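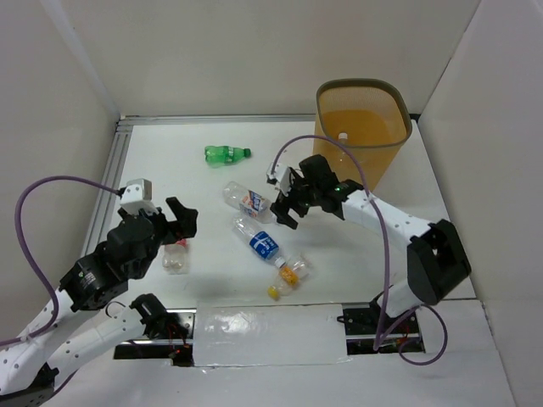
Products > Two-arm cells > Fekgate sorting cell > Known faults

Fekgate two-arm sorting cell, refurbished

Read this part before the price. The Fekgate has a cable problem, and the maker's sheet still calls it "routine wear". I don't buy that.

The cable to each gripper runs outside the arm in a loose loop. On the unit we took in trade, the right-hand one failed after 500 hours. The gripper lost signal partway through a pick and stayed shut on a bottle while the arm kept moving. The status light stayed green the whole time, so don't treat green as proof of anything.

Fekgate's answer was a firmware update in August. Zohreh Moradi loaded it on our bench and ran 2000 picks. The gripper dropped out nine times. She then swapped in the longer Bakhtiari cable, with a clamp at the elbow, and ran the same test again with no dropouts. That's one bench and one cable, so make of it what you will.

What we sell:
- Cell with both arms, Bakhtiari cables and elbow clamps fitted: $2330
- Cable and clamp kit for one arm, for units already in service: ask for a quote

The stop button is wired through the controller. Fekgate says that's fine. We'd still cut power at the wall before reaching in – a stuck gripper can let go without warning when signal comes back.

The Natow controller will run this cell, but its fault log skips short dropouts. If yours shows a clean record, check the cable by hand anyway. Power off, then flex it near the gripper and feel for a soft spot.

Cable faults are covered for 90 days. Fekgate's own warranty doesn't carry over to refurbished units.

Prindlow Equipment | Contact the workshop | Back to top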